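October, open day, bench 3

Doors at ten. Lesego had promised the Durkura people "a quiet morning," so naturally the first group through was a school party, and the first question was whether the arms could fight. Haf said no. Tala said not on this firmware, and we lost ten minutes.

Ran the dishes routine all day. Speed set to 50 percent for visitors. At 100 it looks more impressive right up to the moment it throws something. Restarted the controller once before lunch after the left side dropped off the bus. Told the group it was a scheduled pause. Busisiwe, standing behind them, wrote "scheduled pause" on the whiteboard with the time next to it, so it's now in the record.

Things people asked, in order of popularity: does it do real plates, how much, can it load my dishwasher. One man from Samel wanted to know the gripper force and then told me what it ought to be. Wrote his number down. Lost the paper.

Notes for next time:
- tape line on the floor, 4 feet back. They lean.
- more pieces in the set. Visitors pocket the cups "to look at."
- Lama does the talking. I mumble and face the monitor.
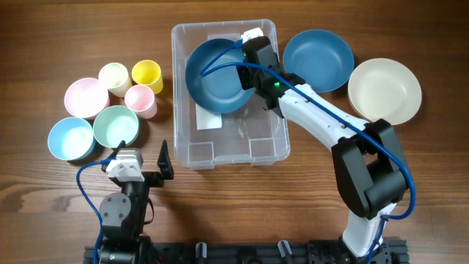
Bench 3, right arm at the rim of the teal plate in the bin.

Teal plates still need a better grasp point, the rim approach is too steep for my liking. Haf has a version with the wrist rolled further over, to try once the Plakilholm loaner goes back. Bench left set up. Log files are on the shared drive under "openday_final_2", sorry.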